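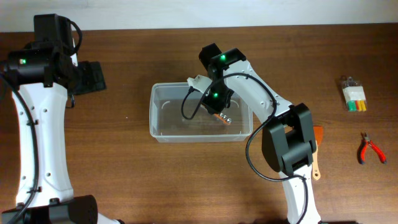 Resources > Workplace Storage > Talks > Speaker notes

Clear Containers on Open Work Surfaces
Speaker notes, storage and layout session, Prurau
16 Aug 2019

Slide 1. Title
Wait for the doors. State the scope in one sentence: open-topped clear plastic containers, used on tables and benches, for small items in current use. Closed boxes with lids are in the afternoon session and questions about them should go there.

Slide 2. What the container is for
A container on a work surface holds items between two steps of a job. It is a waiting place. Long-term storage belongs on a shelf, with a lid and a label. Most of the trouble we saw at the Nisbet site came from mixing the two uses. Containers meant for an hour of work stayed on the bench for weeks and filled with whatever was nearby.
Pause. Ask who has one of these on their own desk. Don't spend long on the answers.

Slide 3. Shape
Wider than deep is the right proportion for hand access. A deep container hides small parts at the bottom and the user tips it out to find them. Rounded corners matter for two jobs, picking out flat items and wiping down. A washer in a square corner has to be pried out with a fingernail. In a rounded corner it slides up the wall.
A thick rim is worth paying for. It stiffens the long sides, gives the fingers something to hold, and usually outlasts the base. Thin rims crack first at the corners, in our experience on the side used for lifting.

Slide 4. Clear or opaque
Clear walls let the user check contents from the side. With a clear base the table also shows through, and on a brown wooden top this lowers the contrast for brown or tan items: cork, kraft tags, leather offcuts. Options:
- a sheet of white paper under the container
- a white liner inside it
- a lighter table
Paper under the container is the cheapest and the one people keep using. Liners get lifted out with the contents and lost.
Clear plastic also reflects. Under overhead strip lighting expect a pale curved highlight near a rounded corner, and a bright line along the rim. Neither is a defect. Both can hide a small part. Move the container a hand's width and look again before reporting anything missing.

Slide 5. Placement
Near the center of the table for the item being worked from. Back edge for finished work. Never on the front edge, where sleeves catch it.
On a table with straight grain, line the long side up with the grain. It gives a free visual reference, and a container that has been knocked is noticed at once. The Zustum team used masking tape for the same purpose and had to scrape the residue off in November.
Keep cables and cords away from the opening. A loop that hangs into a container will drag light parts out when it is pulled.

Slide 6. Table surface
Short slide. Wooden tops vary in tone, and darker patches near a corner or side are normal. They do affect visibility, so place clear containers on the more even area. Check for rocking before use: press each corner of the container in turn. If it rocks, rotate it a quarter turn and press again. If it still rocks, the base is warped and the container should be withdrawn.

Slide 7. Load test
Test pieces were filled to 400 grams, lifted by one short side, and set down again. We ran 601 lifts over 3 container types. Describe the method only; the tables are in the handout.
Points to make aloud:
- The type with the thick rim had no cracks.
- The thin-rimmed type failed at the corners, never in the middle of a side.
- Surface scratching was similar for all types and was worst on the underside.
If asked about larger loads: not tested. The Sostov work will cover them, and there is no date for it yet.

Slide 8. Cleaning
Warm water, mild soap, soft cloth. No abrasive pads on clear plastic. The scratches scatter light and the main benefit of a clear wall is gone. Dry upside down on a rack. Stacked wet, containers of the same size hold together and are forced apart by the rims.
Alcohol wipes: check the supplier's sheet for the plastic in question. Some clear plastics craze.

Slide 9. Routine
Empty the container at the end of each job. Return it to the rack empty. A container found with parts in it goes to the bench lead, contents untouched.
Suggested stock is 4 per bench. More than this and the extras turn into storage, see slide 2.

Slide 10. Questions
Likely ones:
Labels. On the short side, below the rim, removable adhesive.
Dividers. Useful for sorted hardware, a nuisance for anything else.
Static. Outside the scope of this talk. Use the containers specified for that work.
Leave the handout reference on screen until the room clears.

Contact | Copyright 2019 Prurau Storage and Layout Group | Back to top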